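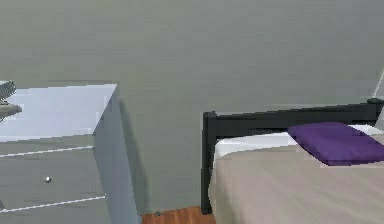
Bedroom end of the simulated room: dresser, bed, purple pillow.

Budget for a first arm, what have I missed?
Small Robots board > Buying and planning

precious_t
I'm putting together a spending plan for our group at Bristum. At the moment everything we do is in simulation, in a furnished room with a table for the arm. We want one real arm next year and I have to hand in a list of costs by the end of November. I've been given a price by Zindo for the arm and gripper together. Lammers will sell us the arm alone for less, but then we have to find a gripper.

What I don't have is any feel for the small stuff. Last time we bought equipment (a bench saw, before my time) the extras came to more than 800 pounds and there was a row about it. I'd like to avoid that.

Precious Talavera

oldgantry
Table first. People price the arm and then stand it on whatever is in the corridor. You want something heavy that you can bolt through. Ask both sellers for the bolt pattern before you order anything.

Also, do you need the bedroom furniture for real? A bed takes up a lot of floor.

precious_t
No, the bed and dresser stay in the simulator. The real one will be table work only. I only put the room view up so people could see what sort of place the tasks are set in.

kettle_lead
Then I'd question buying at all this year. If your tasks are all in simulation and going well, a year's more computer time is cheaper than an arm that sits under a sheet. We bought ours in a hurry and used it 13 times before the summer.

oldgantry
Don't agree. You find out things from a real arm in the first week that you won't get from a year of rendering. Cables, for one. There are none in most simulated rooms.

kettle_lead
Cables are a fair point. I still think she should write down which tasks need the real thing and put that at the top of the plan. If the list is short, wait.

mhb_97
I did a plan like this for Staltness. The way I did it was to take one ordinary moment from the simulator and price whatever was in it. Precious, have you got a view of the table with the arm doing something? Post it and I'll have a go.

precious_t
Sent you one by message, feel free to put it in your reply.

mhb_97
Right, my list, going by that picture.

1. Arm and mount. Get the reach in writing, measured from the base to the fingertips with the gripper on. Yours goes a good way across the table.

2. Gripper. You have two long thin fingers holding a basketball up off the table. Look up the widest opening and the payload of the real gripper, then weigh the real ball. Ask what spare finger pads cost too. 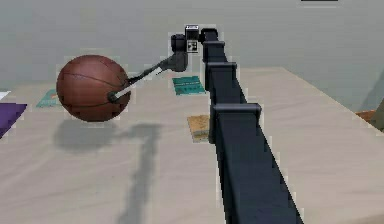 3. Marker block. There's one on the wrist in your view. The printed patterns cost next to nothing, but you need a firm bracket and a decent camera to read them. I'd put the camera on its own line.

4. Things to pick up. Books, a ball, a small cork sort of pad. 30 pounds should do it if you go round the charity shops. Buy two of anything that can be crushed.

5. Stop button, guarding, and whatever your safety people ask for. Ask them now.

6. Delivery. Ours was 97 pounds and wasn't on the first quote.

oldgantry
Good list. I'd move 5 to the top.

kettle_lead
On 2, I'd use a smaller ball. A full-size basketball is a poor reason to buy a wider gripper, and the wider one will be worse at books lying flat. That could swing it between Zindo and Lammers.

mhb_97
Depends if the ball is in the tasks they have to show. If it is, they're stuck with it.

precious_t
It is in two of them. I could ask if we can swap it, but I'd have to redo those tasks in the simulator as well, so that's time in the budget too. I've written to both sellers about opening width and asked Zindo if delivery is in the price. Will post the answers when I get them.

oldgantry
Ask about the warranty if you fit someone else's gripper to the Lammers arm.

precious_t
Added, thanks.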